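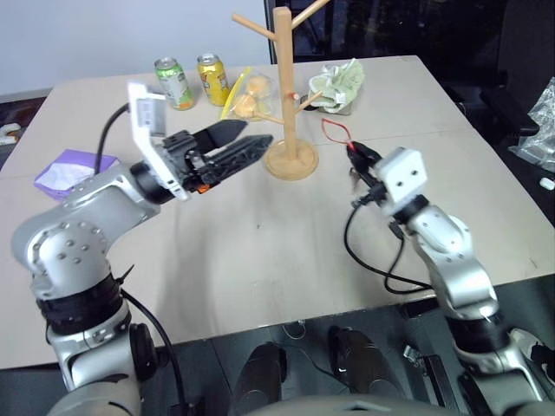
How long should a visitor stay at a two-armed robot demo to get something out of it? Plan on 70 minutes, with the last part kept free for questions.

Home | Notebook | People | Visits | Older entries

Filed under: Workshop notebook / Open days

April 8, 2024

Writing this up the same evening while my feet still hurt, because I know what my notes look like if I leave them a week. The Flolbridge open day is done! Caradog, Maritza, Leidy and I ran the bench between us, so 4 on the rota, and I'd say that was right for the afternoon and one short for the morning, when the school group from Fliswood came in early and wanted to see everything at once (they were lovely, and very loud).

We stuck to the plan from February and kept the table to ordinary household things. I had argued for the gear plates again and I was wrong, I'll put that in writing. People lean in for a mug tree and a rubber band. They know how a rubber band feels when you stretch it, so they have an opinion on where the fingers should go before the arm has moved at all, and then they start talking to each other, and then to us. One grandfather told Leidy she ought to come at the peg from underneath. She tried it his way on the next go and he stayed for two more rounds.

Notes on the band task, for whoever runs it next. Go slow when the band is under tension. Keep the wrist cable in the corner of your eye when the right arm reaches toward the back of the table, and tell people early on that we will be stopping now and then to look at it, otherwise every pause gets a little groan from the crowd. Caradog has a nice line of patter for the pauses, all about his mother's kitchen, and I would like him to write it down for the rest of us.

The soft pack was the other one people asked for. Maritza took most of those turns. A thing like that gives when you squeeze it, and it never sits quite the same way twice, so she spent a good while talking about how far to close the fingers
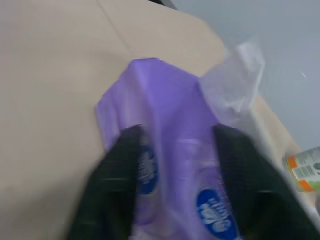 and why we would sooner start a little loose and tighten up than the other way around. She also let people squeeze a spare pack by hand first, which I thought was a very kind touch and would like to see us do every time. The children got the point straight away. Some of the grown-ups needed a second squeeze.

Questions I could answer: how heavy a thing can it lift, does it get tired, what is the little camera on the wrist for. Question I couldn't: a girl asked whether the left arm knows what the right arm is doing. I said something about both being run from the same program and she gave me a very patient look. Aníbal, if you read this, please give me two sentences I can say out loud to a nine-year-old.

For the record, the door sheet says 298 visitors, and the practice log for the Paucar tasks stood at 1,743 runs when we opened. I haven't added today's yet, as Leidy has the sheet in her bag.

Still to do:
Thank-you note to the Filtlow people for lending us the hall.
Tape down the floor cable by the door properly, it curled up again by lunch.
Ask Nelly Escobar if she wants the feedback cards or just the typed list.
More rubber bands, the thin red kind.

Back | Next entry | Contact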